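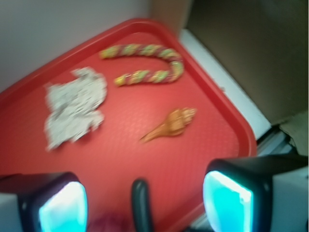 Figure 1. Foil, twisted rope and seashell on the red tray.

Sorting by Touch: What We Learned from a Tray of Odds and Ends
Student project report, Everyday Materials course
Wivemdale, September 2021

How the project started

Our group wanted to do something with ordinary things, the kind you find at the back of a drawer or the bottom of a beach bag, and we spent most of our first meeting emptying our own pockets onto the table to see what came out. One of us had a key ring, another had a receipt folded so many times it had gone furry. By the end of that afternoon we had started talking about how differently people describe an object when they can only feel it, and that became the project.

The question we settled on was a simple one. If you let a person handle a few small things without looking, what words do they reach for first? Do they say what the thing is, or what it feels like, or what it reminds them of? We thought we knew the answer (we were sure everyone would just try to guess the name), and we were partly wrong, so I am glad we tried it.

Choosing the things

We gathered far more objects than we could use. The first box had a cork, a wooden spoon, a bit of sandpaper, a sponge, two buttons and a great many other bits that came from our kitchens and from the thrift store in Surnstead. After a lot of back and forth we cut it down to a core set of three, which every person would meet, and kept the others for practice.

The crumpled aluminum foil came first and was the easiest to agree on. It is light, it is full of edges, and it makes a noise, which we argued over for a whole lunch period. In the end we let the noise stay, on the grounds that hearing a thing crackle is part of handling it.

The twisted piece, with its bands of lime green, yellow and reddish pink, was a late addition. We called it "the rope" in all our notes and I will call it that here too. It holds a bend, so we usually set it down in a hook shape, and the spiral gives your fingertips something to follow along. I had expected the bright colors to make no difference at all in a project about touch, but they mattered a good deal once people got to look at the end. More on that below.

The seashell is a small conch, tan and orange and light brown, long and pointed at one end with the whorl at the other. It was on a windowsill in Pristavville for years before it joined us. Of the three it has the most going on, because there is a rough part and a smooth part and an opening, and no two people seemed to start in the same place.

The tray

I would like to say a few words for the tray, which did more work than we gave it credit for in the proposal. It is red plastic with small raised bumps across the surface and a raised rim around it. The rim kept things from wandering off the edge when somebody reached too fast, and the bumps gave people a background to compare against. Several of them patted the tray first, got used to it, and only then went looking for the objects.

We tried a bare tabletop in August and it was not a success. The shell went on the floor twice in one session and we were lucky it did not chip. We also tried a folded towel, but the foil more or less disappeared into it and people were feeling the towel and calling it foil.

Spacing took some fiddling. When the objects were close together, a hand would land on two at once and the person would describe some strange combined creature, half rope and half shell, which was very funny but no use to us. We ended up setting them well apart with plenty of red between them.

What we did

We had 14 people take part, mostly classmates and a few family members. Each person sat down, closed their eyes, and took the objects in any order they liked. We asked them to talk out loud the whole time and we wrote down what they said. There was no time limit. After they had finished with all three, they opened their eyes and we asked them whether anything surprised them.

Afterward we typed up the notes and went through them word by word, which was slow but oddly pleasant work, a bit like shelling peas. The notes came to 1023 words once we took out the ums and the chat about lunch. We sorted the words into three piles: names ("shell," "foil"), feelings ("scratchy," "bumpy," "cold"), and comparisons ("like a screw," "like a candy wrapper").

For background we read a pamphlet from 1956 on teaching with everyday objects, which our instructor lent us. Some of it is very much of its time, but the advice to let people be quiet for a moment before you ask them anything was good advice and we took it.

What people said

The foil was named almost at once, usually before it had been picked up properly. Once it had a name, people said very little else about it. The whole record for the foil would fit on an index card.

The rope was the opposite. People turned it over, ran a thumb down the twist, let it go and came back to it. Comparisons poured out: a licorice stick, a dog toy, a curtain cord, a fancy birthday candle. When they opened their eyes, this was the object they laughed at. More than one person said they had pictured it plain brown or white, and the stripes came as a shock. One classmate said it looked "louder than it felt," and I have thought of that line often since.

The shell sat in the middle. Most people knew it was a shell, but they kept going anyway, describing the point and then the whorl and then the smoother places. Two of them told us a story about a beach vacation without being asked.

So our first guess, that people would go straight for the name, held for the foil and not so well for the others. Our feeling is that when a thing is easy to name, the describing stops early. I would be careful about saying more than that with such a small group.

Things we would change

We should have written down which object each person picked up first. We only thought of it after the sessions were over, and by then it was lost. We would also like a second tray with a smooth surface, to see whether the bumps were changing how rough the foil and shell seemed. And the foil needs replacing more often than we did it, because every pair of hands squashes it a little flatter, so the last person was surely not holding quite the same lump as the first.

If there is a second round, we hope to run it at the Groen reading room, where there are bigger tables and it is quieter than our classroom. The shell will be coming along. The rope too, if we can get it back from the practice box, where it has been tangled up with the sponge.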